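Plumuten Sleeve and Cable Kit for Two-Arm Humanoids: Four Months In

We run one humanoid on household tidying work at our Cillside site. Most of its day is beds, floors and clothes. The arms hold up fine. The cables at the wrists do not, so in August we refitted both arms with the Plumuten kit, which sells for $382.

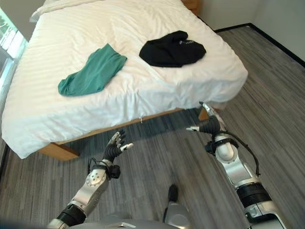
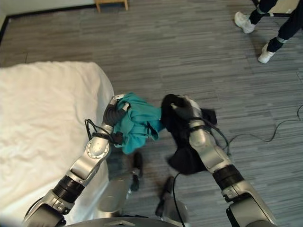 Clothes pickup at the bedside, both arms in use.

Wirkel Workshop Review, Issue 52, page 4

What you get

The kit comes with two ribbed sleeves, two wrist cables, a bag of clips and a printed sheet. The sheet covers the left arm only. For the right arm you reverse every step, and the clip positions are easy to get wrong the first time. I would mark them with tape before taking anything off.

Fitting

Power down, support both arms on a padded stand and do one side completely before you touch the other. The sleeve goes on from the wrist end and needs some patience at the joint housing. Leave the wrist clip until last. Move the wrist by hand through its whole range, find the point where the cable is tightest, and set the loop length there. Our first loop was too short, and the connector worked itself out by Thursday of that week.

A loop that is too long brings its own trouble. It can snag on bedding when the hand goes in low, under the edge of a sheet. We shortened ours a little at a time until it cleared.

After any cable change, run the hand calibration again. We skipped it once and the right hand closed late on thin fabric for a whole morning. A T-shirt is a good test piece. If the fingers can hold a bunched shirt while the arm lifts and swings away from the bed, the settings are close enough to go back to work.

Upkeep

Carpet lint is the main job. It collects in the ribs of the sleeves and around the finger joints. A soft paintbrush gets most of it out, and a vacuum with a narrow nozzle does the rest. We do this at the end of each shift. Once a week we also check the bolts on the wrist housing and wipe the fingertips with a damp cloth. Skip the spray cleaner. It left ours slippery.

The clips are the weak part. Two have cracked so far, both on the right side. Replacements only come in full bags, and the bag took longer to arrive than the kit did. We now use Đorđević clips on that arm. They cost more and have a wider mouth, and they open without a tool.

Compared with what we had

The old setup was spiral wrap and cable ties. It was cheap, but every repair meant cutting it all off and starting over. With the sleeves, I can swap a wrist cable without taking the forearm apart.

Good: sleeves fit well, cables are easy to replace, no tools needed for routine cleaning.

Not so good: half an instruction sheet, brittle clips, high price for what is in the box.

I would buy the sleeves and cables again. If Plumuten sold them without the clips, I would order that version.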